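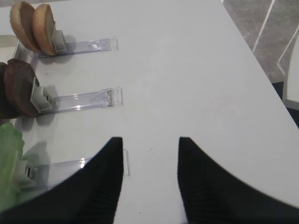 Figure 3. Bun and patty dispensers on the white table. Gray clip at the left end of each clear track, food items standing on edge.

4.2 Dispenser layout and food items

The counter study needed food that could be laid out the same way every time. First try was flat stacks. Buns on a plate, patties on a second plate. People knocked the stacks over, or took two buns at once and put one back, and by the third order the layout was no longer the layout we had written down. So we moved to dispensers (Figure 3). Items stand upright on a clear acrylic track and a gray clip holds them. Each kind of item gets its own track. Buns go at the top of the row, patties next. Order of the row was fixed before the first session and not changed after.

Tracks were cut by Hélder Cunha from the Lornico drawings, with the end pieces made taller than drawn. The original ends were too low and a bun could ride over them. Clips are gray on purpose. An earlier set was bright red and two pilot participants said they looked at the clips first and the food second, which is a problem when the measure is where people look. Clear track for the same reason.

Table is plain white, matte. Glossy was tried and dropped -- reflections of the patties confused the coders.

Food is play food throughout, Tolton set. Real buns were used in the pilot and dried out by the afternoon, crumbs everywhere, and the patties were worse. Play food also lets the same piece come back in every session, so size and color stay constant. Drawback is weight. A real patty is heavier and it bends. We come back to this in Section 6.

Contrast between items was checked before the main study. Tan bun against dark brown patty is an easy call even in bad light. Bun against white table is weaker, the paler crumb face espescially, but no participant reported trouble finding one. Room lights were left on full and blinds closed, with soft shadows next to the clips. We did not try to remove these. Marcelle Collet argued for a light tent and was probably right, no time.

4.3 Procedure

Participants (n = 72) stood at the long side of the table and built burgers from spoken orders. Each order named the items from bottom to top. No tray, build straight on the open part of the table. Time limit per order was 60 seconds, and a soft tone marked the end. Orders were read by Kelechi Lawal in all sessions to keep pace and voice the same.

Between orders the experimenter put everything back. Procedure for this: slide the clip back, stand the pieces on edge, push the clip in until they hold. Pieces lean back a little when the clip is right. If they stand dead straight it is too tight and the front one sticks. Sounds minor, but a sticking patty costs the participant a second grab and that goes into the timing data. Sessions where the reset was skipped or done wrong were marked and are reported seperately.

Pieces were wiped down after each participant. Spare buns and patties were kept in a box under the table, out of sight.

4.4 Coding

Two coders, Vasco Neves and Bergþóra Brøndum, marked first touch, lift and release for every item. We did not code which hand. A touch on the clip only was not counted as first touch. A touch on clip and food together was. Gaps shorter than 2000 ms between release of one item and touch of the next were coded as one continuous action, longer gaps as a pause. The cutoff follows our earlier counter study (the Atum kitchen data) and we kept it for comparison, though a shorter one would likely fit the upright layout better -- see Section 6.

Disagreements were settled by watching the segment again together. Most were about release, where a hand stays resting on the top bun after the burger is done.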